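April clean-out on the little cell

So I finally gave the Lirero cell its spring once-over, and as usual the job I figured would eat one evening ate two. I started with the fingers. Both of them came off, got a wipe with a barely damp cloth, and went back on with new screws (the old ones had heads so chewed up I was embarrassed). Then I ran 300 open and close cycles with nothing in the grip while I made dinner, and listened for the click that was bugging me all winter. It's gone, at least for now!

Next up was the floor of the cell, and wow, I've let that go. I parked the arm low, facing the corner, to get a good look at what I was dealing with.

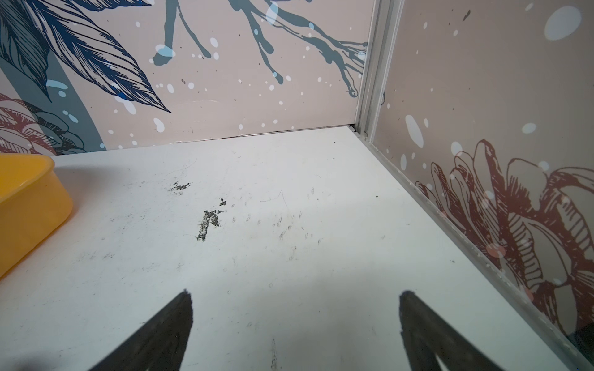 Fingers open, pointed at the worst of the smudges. Yes, I love the flowery walls.

The scuffs I can live with, but dark blotches can confuse the vision side, so I'm going at them with the Filtar pads a friend brought me from Oltden. Small circles, light pressure, and keep the dust out of the rail!

I also want to look at the back seam near the corner, where the panel edge seems to be lifting a bit. My plan is a strip of thin tape first and a proper clamp later if that doesn't hold. After that it's re-zero the arm, check the 4 corner points, and write the new offsets on the card inside the cabinet door. Last time I skipped the card and spent until 11 at night hunting for them.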